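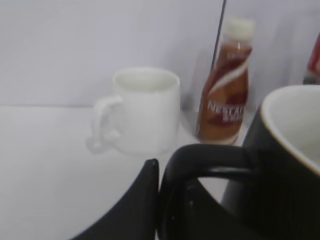
The Dallitz Assistive Robotics Program is pleased to share an update on its tabletop demonstration work for September 2021. The posts that follow describe how tasks are shown to the robot, what has been recorded so far and where the program intends to go next.

The current task family is drink service. An operator guides the arms by remote control through one complete action, such as taking hold of a mug or bringing a bottle to it. Each complete action is stored as a single demonstration.

To date the program has accepted 790 demonstrations. A further 203 were reviewed and set aside, most of them for hesitation at the point of grasp. Those recordings are retained, as they remain useful in operator training.

All operators complete 16 hours of supervised practice before their recordings are considered for the main collection. The practice material was prepared by Zinhle Steyn, who coordinates operator training for the program.
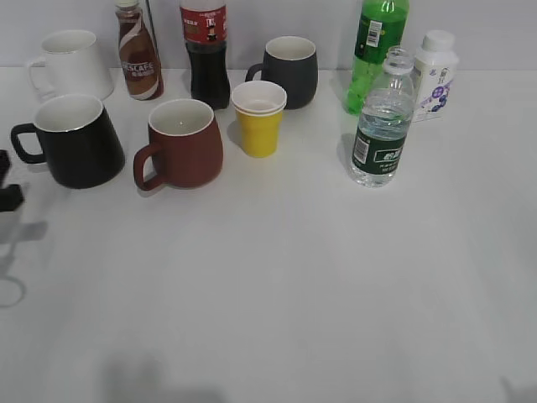 Mugs, stacked cups and bottles set out for the drink service task.

Layout is changed between demonstrations. A policy trained on a single fixed arrangement tends to learn the position and ignore the object, and it will then reach for a place on the table where a mug used to be. Operators work from a printed layout sheet and are asked not to tidy the items into straight lines.

Handle direction is recorded separately on the sheet. It has a greater effect on the approach than mug size or colour, and reviewers have asked that it be noted every time.

Two-arm demonstrations began in February. One operator controls both arms, and the left and right motions are stored together on a common clock. Early recordings showed a habit of finishing with one arm before starting the other. Guidance now asks that both arms be moving

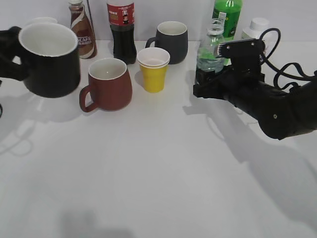 wherever the task allows it, provided the operator can keep each grasp steady. Where attention has to be divided, the arm holding an open vessel takes priority.

Operators have raised the matter of fatigue, and the program has responded. Two-arm sessions are now shorter than single-arm sessions, and an operator may end a session early without giving a reason. The quality of accepted recordings has improved under this arrangement.

A note on pace. New operators often move very slowly in the belief that slow motion is easier to learn from. Our reviewers have found the opposite – long pauses are copied along with everything else. A calm, continuous movement at an ordinary speed is preferred.

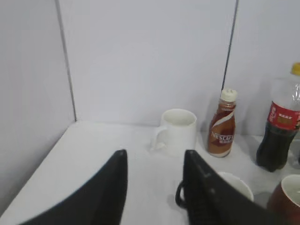

Wrist views are reviewed alongside the fixed view for every demonstration. They are the closest record of what the gripper is approaching, and reviewers rely on them when judging alignment. With the white mug standing in the gap between the two fingertips, a reviewer can compare the line of approach with the handle out to the left. The fixed view is then used to check clearance from neighbouring items.

In the most recent internal review, two reviewers working separately reached the same decision on 92 per cent of demonstrations. Disagreements go to a third reviewer. The wording of the acceptance criteria has been revised where the same point came up more than once.

The program thanks its partners at Staletti, who maintain the remote control stations, and Antoniadis, who host the stored recordings. Both have been generous with staff time during the move to two-arm work.

Next steps: the layout sheets will be extended to include bowls as a regular item, and a second site at Jivenen will begin operator training using the same practice material. Organizations wishing to discuss access to the recordings may write to the program office at Dallitz.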